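Threads > Music > Learning and teaching > Reshma Matlala

Reshma Matlala
21 Mar 2025

1/ A thread on the sight-singing course we ran for adults in Skatwood over the winter. Several people who run choirs have asked me how it was set up, and I would sooner write it out once than keep sending the same email.

2/ The course was put on by Cele, the chamber choir I direct. It was open to anyone over eighteen who already sang somewhere, or had done at school, and wanted to read music. No audition. We offered 30 places and they filled in under a fortnight.

3/ Most of those who signed up sing in large choirs and have done for years. They learn by standing next to someone who reads well. It works until that person moves away or is off sick, and then the whole back row of altos is in trouble.

4/ Sessions were 50 minutes, once a week, early evening. I had planned for longer. Alfie Fairclough, who played the piano for us and has taught a lot more adults than I have, told me to cut it down. He was right. Reading is tiring when you are new to it and the last stretch of any session is slow.

5/ We used a moveable doh. I know some people can't stand it. I grew up with fixed names and had to learn the other system properly before I could teach it, so I have some sympathy. For singers with no keyboard background I still think it gets you to the sound quickest.

6/ Week one had no notation at all. We sang doh to soh, up and down, in steps, then with small gaps. Hand signs for those who wanted them. A few felt silly doing the signs and stopped, and that was fine. Some of them had started again by week four.

7/ Rhythm was taught separately for the first three weeks. Clapping, walking, speaking. I wish I had kept it separate for longer. Nearly every wrong note I heard after we joined the two together began as a rhythm problem. The singer was late, panicked and guessed.

8/ From week two everybody had a sheet with a two-line staff, then three lines, then the full five. It is an old idea and I did not come up with it. People who had been frightened of "the dots" were reading three-note tunes without noticing they had begun.

9/ We gave out short homework. Four lines of music, one for each of four evenings. I asked them to sing each line once through without stopping, wrong notes included, and only then go back. Adults hate this. They want to fix the first bar before they will look at the second.

10/ In a rehearsal nobody stops for you, so the habit of carrying on matters a great deal. I said so every week and I expect they were sick of hearing it.

11/ Dineo Engelbrecht took the lower voices for half of each session from week three. If you run something like this, get a second leader. Tenors and basses reading at pitch from the bass clef need their own time, and they don't get it when the sopranos are in the room.

12/ On clefs: we taught treble and bass to everyone from the middle of the course. There was some grumbling from the sopranos. Then they found they could follow the bass line in a score and find their entry from it, and the grumbling eased off.

13/ Costs. We had a grant of £1,000 from a local arts fund and charged a small fee on top, with free places for anyone who ticked a box. We did not ask for proof. The money went on hall hire, Alfie, Dineo and printing. I took a fee for the teaching but not for the planning.

14/ Printing was more than I had budgeted. Large-print copies use a lot of paper and I should have asked about them on the form. Next time there will be a question on the form.

15/ The room was the upper hall at Buvum. Good piano, bad heating. Please look at the lighting before you book anywhere. We lost two people's goodwill in the first week because they could not see the page, and it took me far too long to work out that that was the problem.

16/ Attendance. It dipped in the middle, as everything does in winter. We sent a short note after each session saying what had been covered and which exercises to do. A singer who missed a week could come back without feeling lost. Tumelo Engelbrecht wrote those notes and they were better than my lesson plans.

17/ What I got wrong, part one. Key signatures. I did a whole session on them in week five with the circle of fifths on a big sheet of paper. It was too much, it was too early and the faces told me so. They needed to know where doh was. The rest could have waited for a second course.

18/ What I got wrong, part two. I asked people to sing alone too soon. I thought week four was gentle enough. One person did not come back after it, and I wrote to say sorry. After that we sang alone only in threes and fours, if you see what I mean: small groups, each on the same line.

19/ What went better than I expected was singing in canon. A plain round in four parts, read from the page, with no one having heard it first. We did it in week six. They got to the end. It was rough, and Alfie gave them the chord once in the middle, but they got there.

20/ I was asked whether people should use an app. Use one if you like it. The ones that play a note and ask you to name it are fine for five minutes on the bus. They don't teach you to hold your line against somebody else's, and that is the thing most choir singers are short of.

21/ Repertoire. From week seven we used real music for the last part of the session: hymn tunes, simple part-songs, a few bars of psalm chant. I kept away from anything well known. If half the room knows the tune, you are teaching the other half to copy.

22/ For the last session we read the opening page of Climora, the piece Karabo Buthelezi is writing for Cele to sing in July. Karabo came along and sat at the back. The page moves mostly by step, with one awkward sixth in the tenor part.

23/ They read it twice. The first time the sixth was a fifth. The second time it was a sixth. Karabo changed a slur on the strength of hearing it, so the course has left a small mark on the piece.

24/ Did it work? I can tell you what I know. We gave the same eight-bar test in the first and last weeks, done in pairs, marked by Dineo. Most pairs got further. A few got to the end. One pair did worse, and they told us they had not opened the folder since Christmas.

25/ I don't think ten weeks makes anyone a fluent reader. It gave them a way of working out a line at home with one starting note, and for a lot of them that is the difference between enjoying the first rehearsal of a new piece and dreading it.

26/ Two choir directors in the area have told me their members now ask for the music a week ahead so they can look at it. One of those directors was pleased.

27/ Things I would keep: the short sessions, the second leader, the weekly notes, rhythm on its own. Things I would change: later key signatures, no solo singing before the end, large print from day one, and a chair with a back for everyone who wants to sit.

28/ People have asked for the exercises. They are mine apart from the rounds, and you may copy them for your own group. I need to tidy them first. Some have wrong notes in them that my class found for me. 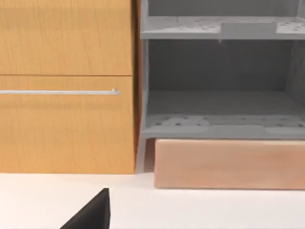
29/ Once they are tidy I will put the exercises up as one file, with Tumelo's weekly notes alongside. A second course is planned for the autumn, starting where this one stopped, with minor keys and a proper go at key signatures. Put questions underneath and I will answer what I can.

Comments

altoline2
Very useful, thank you. Did you have anyone who said they were tone deaf? We have three in our choir who say it every term and sing perfectly well.

Reshma Matlala
Yes, two. Both finished the course. I asked them to stand near the piano for the first few weeks and didn't make any more of it than that.

P. Westbrook-Lane
I have to disagree about moveable doh. As soon as the music changes key you are sunk, and most of what my choir sings changes key on page two.

Reshma Matlala
It is a fair point, and we only touched on it. I would teach the change as a new doh on a note they are already singing. That is week one or two of the next course.

basso_in_boots
I was in the lower voices group. The bass clef half hour was worth the fee on its own. Still can't do sixths.

m_harrow
Will the autumn one be open to people who missed the first? I can read a bit from playing the recorder at school.

Reshma Matlala
Yes, there'll be a short line of music on the form. If you can sing it through slowly you will be fine.

Contact | Copyright Reshma Matlala | Back to top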